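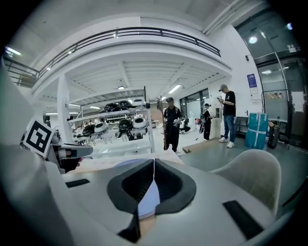
This report covers work on the Gebretsadik planning software to Saturday, December 28, 2024. The pose tracking module was rewritten in June and now runs at the Bekitdale and Lornthorpe sites.

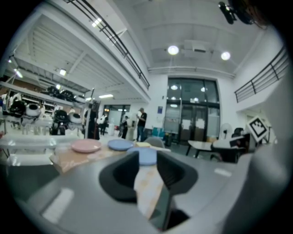
Section 2: Data and Perception

The team has logged 1,574 two-handed demonstrations, of which 261 were rejected for lost marker tracking.
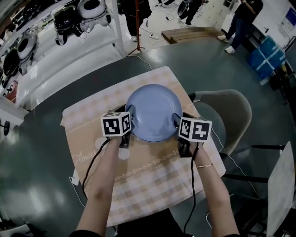 The grasp planner remains behind schedule. Its labelling tool must record both contacts when two grippers hold opposite edges of one plate, as with the pale blue one. Letay Mamo will deliver the revised tool.

Filed under: Grant Reporting, Robot Software

Comments

Adaeze Edet: Are the rejected logs being kept?

Berhanu Assefa: Yes, on the Rodex server.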